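Filed under: Diary / Party Planning

Tuesday, late. Feet killing me. Four of us in the Ankrah hall since lunch, sorting stock for the October do. Kwaku Annan had the list, then lost the list, then had it again. Balloons came from Nokalex, all the wrong pink. More salmon. Rang them, on hold ages, gave up and ate a sandwich.

Sashes fine. Paper fans fine. Glow sticks, 3,000 ordered and 3,459 on the delivery note, so either a present or a bill coming. Will ring tommorow.

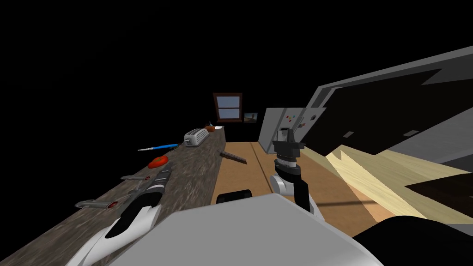 So when do the balloons get blown up? Morning of the party, Kwabena says, as the cheap ones sag overnight and we haven't the money for the good ones.

Fancy dress theme STILL not settled. Kwaku wants seventies, I want under the sea, his sister wants everyone in black which is a funeral. Left it. Invitations can just say dress up.

Tried the Cuduvo face paint on my wrist. Green came off lovely, purple did not. Still there after two washes and a bath. Not putting that on anyone's kids. Need to find the recipt.

Numbers up to roughly 70 now the cousins have said yes. More cups. More napkins. Cake will stretch if cut small. Kwabena Adjei doing the music, made him promise no speeches between songs. He crossed his heart, means nothing.

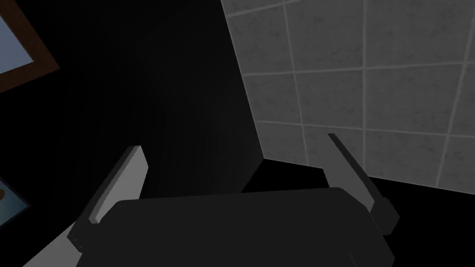
What's left to pay? Just the Brekix disco light hire and the second half of the hall, both due on the day in cash.

Must ask Mum for the big tablecloths. And scissors, where do all the scissors go. Streamers up first or tables out first? Did it backwards last year and Kwaku stood on a trestle with tape in his teeth for an hour.

Bed. Wrist still purple.

We use cookies to remember your visit. OK / Change settings

Contact | Back to top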